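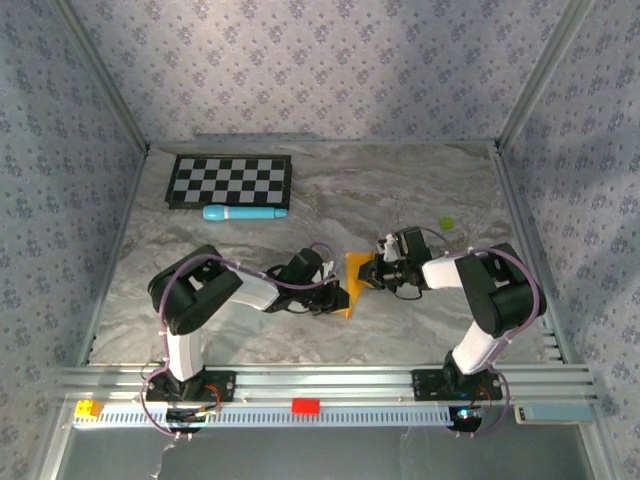
2024年6月11日　晴，下午闷得要命

昨晚又没睡好，一直在想那锅面种。对，我又开始养面种了。上一次养死是什么时候我都不愿意回忆，反正冰箱最里面那个玻璃罐打开的时候，我们家猫都跑了。这次我下了决心要好好写日记，想到什么写什么，省得过两个礼拜又忘了自己放了多少水。

面种是从Ikechukwu那儿分来的。Ikechukwu Effiong，就是以前住我楼上那位，后来搬到Clondinthorpe去了，坐车要倒两趟。我上礼拜去他家吃饭，他端出来一个大圆面包，切开的时候那个脆皮咔咔响，我当场就不行了，厚着脸皮问他能不能分我一点。他特别大方，挖了一大勺装在果酱瓶里，还给瓶口蒙了块纱布，叮嘱我回去路上别拧紧盖子。我一路抱着它坐车，旁边的大姐看了我好几眼，大概以为我抱的是什么药。

他给这个面种起了个名字叫Parkik，问他什么意思，他说没意思，就是顺口。好吧，那它到我家也还叫Parkik。

说回今天。早上六点多就醒了，第一件事是去厨房看罐子。涨了！昨晚我在罐子外面套了根橡皮筋做记号，今早面糊高出橡皮筋一大截，表面全是小泡泡，闻着有点像酸奶，又有点像没熟的苹果。我高兴得给我妈打了个电话，她正在排队买菜，说了句“哦，那你蒸馒头吧”就挂了。我妈这辈子只认馒头。

早饭随便吃了两片昨天的吐司，然后开始称粉。我用的是Athanasiadis家的面粉，街口那个小铺子，老板自己磨，纸袋子上连个字都懒得印。他家的粉颜色偏黄一点，吸水比超市的厉害，上回我照着书上的水量来，揉出来跟石头似的。今天学聪明了，粉称了467克，水先放328克，留一点点在旁边慢慢加。面种放了70克，盐忘了放，过了半个钟头才想起来，只好摊开撒上去再叠，手上黏得一塌糊涂，门铃偏偏这时候响了。是送水的。我用胳膊肘开的门，他很淡定，估计什么都见过。

中间等面的时候我把阳台收拾了一下。薄荷疯长，罗勒半死不活，小番茄倒是挂了果，青的，硬邦邦，我每天去捏一下，捏得我自己都不好意思。楼下那棵栀子开了，一开窗满屋子都是味儿，混着厨房里酸酸的面味，说不上好闻，但是很像夏天。

下午热起来，我开始担心面发过头。书上写四个小时，可书是人家在凉快地方写的呀，我这屋里跟蒸笼一样，两个半小时就鼓得晃晃悠悠了。我给Ikechukwu发语音，他回了一大段，大意是别看钟，看面，手指蘸粉戳下去，慢慢弹回来就行，弹得太快是没好，不弹了就赶紧烤，别磨叽。我戳了，弹得不快不慢，心里还是没底，又戳了一下，又戳了一下。后来那面团上坑坑洼洼的，像被鸡啄过。

整形这一步我真的是手残。视频里人家两只手一兜一转，面团就绷得像个小鼓，到我这儿就往四面八方摊，跟它商量都不行。最后我拿刮板硬把它铲起来，翻了个跟头扔进发酵篮里。篮子是去年在Nistier的跳蚤市场淘的，藤编的，讲价讲了半天，买回来一次都没用过，一直拿来装蒜。今天倒蒜的时候掉出来好多蒜皮，扫了半天，估计床底下都有。

等进冰箱的工夫，我翻出一个旧本子，把以前几次失败的也补记一下，免得老在同一个坑里摔：

第一次，前年冬天。屋里太冷，面种三天没动静，我以为死了，倒掉了。后来Ikechukwu跟我说冬天慢很正常，再等两天就好了。冤死。

第二次，去年春天。养起来了，可是我出门玩了一个多礼拜，忘了放冰箱。回来就是猫跑的那次。

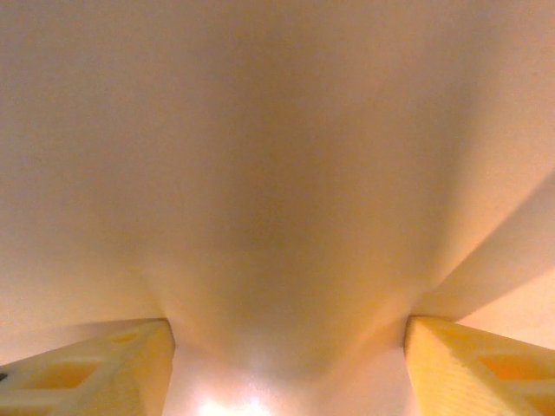

第三次，去年秋天。面种没问题，是我烤箱的问题，上火太猛，外面黑了里面还是湿的，切开来粘刀，我硬是就着汤吃了两天，胃难受了一个礼拜。从那以后我买了个烤箱温度计，一测，旋钮上写的和里面的根本是两回事。

写着写着天都快黑了。晚饭煮了碗番茄鸡蛋面，懒得洗锅，泡着。吃完饭下楼走了一圈，本来想走到河边，走到一半惦记冰箱里那个篮子，又折回来了。手机上一看，一共1229步，笑死，我妈每天遛弯都比我走得多。

回来路过Athanasiadis的铺子，还没关门，老板坐在门口扇扇子，问我粉用完没有。我说今天刚做，明天早上烤。他说烤好了给他掰一块尝尝。我嘴上答应得很痛快，心里慌得不行，万一又是块砖头呢？人家可是磨粉的！

刚才又开冰箱看了一眼，面团没什么变化，就安安静静待着。我发现自己开冰箱的次数越来越多，电费肯定要涨。猫蹲在旁边陪我看，这次没跑，算是个好兆头吧。

明天早上的事先记下来：烤箱提前开，铸铁锅一起放进去烧热。米粉撒在面团上，别撒面粉，上次撒面粉糊了。割口要下手重一点，不要心疼。出炉以后要放凉再切，放凉再切，放凉再切，写三遍，我知道我忍不住。

还有，给Parkik喂一次，剩下的一点拿来摊饼，葱在阳台那个小盆里，记得剪。

困了，锅还没洗，明天再说。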